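Monday, October 2, 2023

The Great Drawer Reckoning

I moved to Rultadcombe with eleven boxes, and the heaviest one, by a wide margin, was T-shirts. I would like to say it was books. The movers would have respected books.

I spent most of September finding out what was in it. I own shirts from races I walked. I own a shirt from Skudano, a ferry company I used once, in the rain, and apparently loved so much I paid 21 dollars to advertise it on my chest for the rest of my life. I own three from Reisinger, where I worked for two years, and every one of them says TEAM on the back in case I fell over and someone needed to know where to return me.

The usual advice is to hold each thing and ask how it makes you feel. I tried this. The Skudano shirt made me feel like a person on a ferry. The Reisinger shirts made me feel like I had a meeting. Neither feeling was strong enough to decide anything, so I put them all back in the box and had toast.

Then I tried the hanger trick, where you turn all your hangers backward and see which ones have been turned around after six months. I don't hang T-shirts. I bought hangers so I could do the trick. There are now 20 hangers in a bag by the front door, and they are also part of the problem.

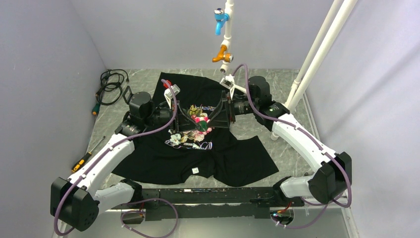
What finally worked was laundry, or a lack of it. I stopped washing anything for two and a half weeks and watched what I reached for. The first few days were the good shirts. You know the ones, soft, right length, collar still attached to the idea of being a collar. Then came a middle period of perfectly decent shirts I have no opinion about. By the second weekend I was in the yard in something from a chili cook-off that I don't remember attending, and a neighbor I'd never met asked me how the chili was. I said it was fine. I have to live next to that now.

Anything I reached after the chili shirt went into a bag. Anything I skipped to avoid wearing went into the same bag, which included all three Reisingers.

The bag went to the thrift store on Bratemwood Street, where they take donations through a side door that is open on a schedule known only to the door. On my third visit it was open. The woman there looked in the bag, looked at me, and asked if I'd been in a lot of clubs. I bought a lamp on the way out, so I'm not sure I came out ahead on space.

A few things I've learned, for whoever is standing over a box of their own:

Shirts kept for painting. I had around 100 shirts and enough of them were "for painting" to outfit a crew. I've painted one room in my adult life, and I wore a sweater.

Shirts kept for sleeping. Same idea, but at least I do sleep.

Shirts that will fit again. I kept two. I'm not made of stone.

Shirts from concerts. These stay, even the one with the hole, even though it was an expensive shirt and the band was only all right. I can't defend it and I've stopped trying.

As for what's left, they fit in two drawers, folded in the upright way where you can see them all at once like files. It took me an entire Sunday afternoon. By Wednesday I'd pulled one out from the back in a hurry and the whole row had slumped over sideways, and that's how it looks today. I can still see most of them.

Next is the box marked CABLES. I've moved it to the hall closet, behind the lamp.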